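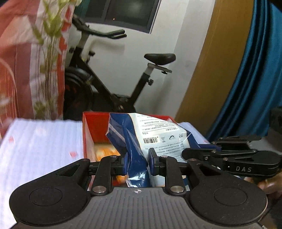 Page last changed: June, 16:40 (M. Cosgrove)

Notebook, adhesive peel work, Te Moana blend

Carrying on from the previous entry. The peel values on the coated board were drifting upward through the batch and I wanted to know if the cause was the adhesive, the board or the fixture.

Setup as before: 180 degree peel, strips cut 25 mm wide, crosshead at 300 mm/min, load cell zeroed with the upper clamp fitted. Board is the Claditberg coated grade, the lot with the green edge stripe. Adhesive is Te Moana blend 644 from the opened can. Strips were rolled down twice with the hand roller and left under the flat weight.

Ran 12 strips in the order they were cut. The first few peeled cleanly at the adhesive/coating interface. From the middle of the set onward the coating began to lift with the tape, first at the edges and then across the full width. The upward drift ends where the lifting starts, and after that the trace is ragged and the mean is not worth quoting. I have kept the raw traces but marked those strips as coating failure in the log.

Dwell time is the obvious suspect. The strips were all bonded together and then pulled one after another, so the last had sat far longer than the first. The old Dullov method sheet asks for each strip to be bonded separately on a timer and I skipped this to save the morning. Bad decision. Anyone repeating the earlier set should assume the same fault is in it.

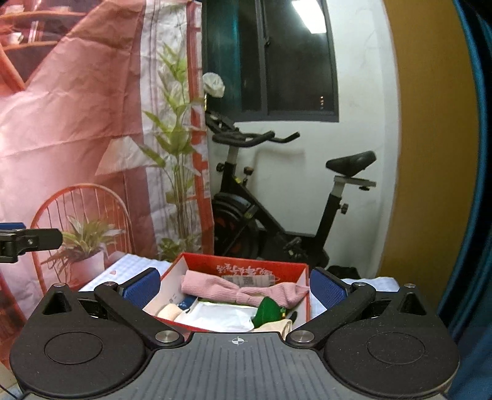

Second set in the afternoon, bonded singly, 100 minutes dwell each, staggered so that each strip came due while the one before it was being cleared from the clamp. Drift gone as far as I can see by overlaying the traces. Failure at the interface on every strip except one, which had a crease near the start and was discarded. Spread within the set is still wider than I like. Part of that is cutting: the blade had a nick and left a burr on one side of the strip. Blade changed after the set, so the next one will tell.

Fixture check: hung the 100 g mass from the upper clamp before and after the set. No change in reading. Clamp faces wiped with isopropanol and left to dry. The lower clamp still needs a shim on the left side to sit square. Shim is taped to the inside of the drawer lid, please put it back there.

Ultosari release liner: the new roll is stiffer than the last and springs back when cut. It does not affect the peel, but it makes the strips hard to lay down straight. Cut long, lay down, trim after.

Open points:
Repeat the single-bonded set with the new blade.
Try one set at half the dwell, same board lot.
Ask Claditberg if the coating weight changed between lots. The lifting is early for this grade.
Can of 644 was left with the lid loose overnight. Skin removed, rest looked normal. If the next set reads low, open a fresh can before looking at anything else.

Traces are in the shared folder under peel, board lot, then set letter. Set A is the bad one. Do not average A with B.

Marama Cosgrove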